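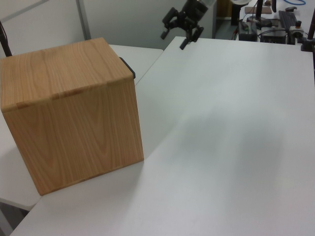
Joshi wrote in the margin of the first draft that a two-finger gripper either holds a handle or it doesn't, and that a whole section on comparing them was a lot of paper for a yes or a no. The remark has been left in because many readers will feel the same. The answer is that the makers' sheets also say yes or no, and they say yes to nearly everything.

Section 3: Comparing grippers on handles and drawers

This section covers side-by-side trials of the Biremport and Sorkness two-finger grippers on the same arm. It assumes that the arm is mounted, that the stop button has been tested and that you have finished the Greswood controller set-up in section 2. It was last revised in April 2018. Readings taken under the older controller settings should not be mixed with new ones.

3.1 Before you start

1. Read the maker's sheet for each gripper and write down the claimed grip force, opening width and payload. Treat these as claims. The sheets do not say what shape of object was used, and a smooth block gripped square across the middle tells you very little about a thin handle.

2. Choose one test object and keep to it. A small wooden box or cabinet with a drawer and a bar handle will do. Weigh it with the drawers in.

3. Check that the handle is firmly fixed. A loose screw will look like finger slip in the log, and you will blame the wrong part.

4. Mark the starting position on the table with tape at two corners of the object. Put it back on the marks before every run.

5. Wipe the finger pads with a dry cloth. Do not use a solvent unless the sheet for that gripper allows it.

Caution: Keep hands away from the fingers whenever the arm is powered. The "soft close" setting on the controller limits speed. It does not limit force, whatever the menu suggests.

3.2 Setting the controller

1. Open the gripper page and load profile 2. The default profile hides small slips by closing again without telling you.

2. Set the log interval to 200 milliseconds. Shorter settings are offered, but we have seen gaps in the log when they are used and do not trust the results.

3. Turn off "auto adjust grip". It may be a useful feature in daily work. In a comparison it means you are testing the software.

4. Enter the weight and length of the fitted gripper. Do this again each time you change grippers, even if the screen says the tool has been recognised.

Note: If the controller shows code 484, the tool data does not match the load it senses at the wrist. Clear the code, enter the tool data again and repeat the run. Do not switch the check off to get through the day.

3.3 The pull trial

1. Bring the open fingers over the handle at low speed and stop short of contact.

2. Close the fingers and wait for the force reading to settle.

3. Pull straight back along the line of the drawer until it is partly open. Stop before it reaches the end of its travel.

4. Push the drawer shut, release the handle and move clear.

5. Inspect the handle and pads for marks before going on.
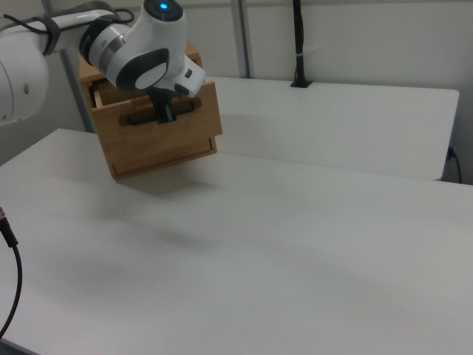
3.4 The lift trial

Do this only after the pull trial has been completed without slip. Lifting by a drawer handle is a harsh test and few people would do it in normal use, but it shows up weak fingers faster than anything on the makers' sheets.

1. Check that the weight of the object is well inside the lower of the two claimed payloads. If you have any doubt about the claim, use a lighter object.

2. Raise the object just clear of the table. A greater height adds risk and no information.

3. Hold it still and watch for tilt. Some tilt is to be expected when the load hangs from one side. Tilt that keeps growing counts as slip.

4. Lower it slowly and open the fingers only when the full weight is on the table.

Caution: A drawer may slide further out during the lift. Keep feet and cables out of the space below.

3.5 Reading the results

Repeat each trial with both grippers, using the same object and the same marks. Record failed runs along with the rest. Leave out the controller's "grip quality" score, as we have not found any account of how it is worked out.

If one gripper is ahead by a narrow margin, swap the finger pads between the two where the fittings allow it and run the trials again. In our September trials most of the lead went with the pads, and the dearer gripper lost its case for the price. Your handles may give a different answer, so keep the old pads in a labelled bag until you have checked.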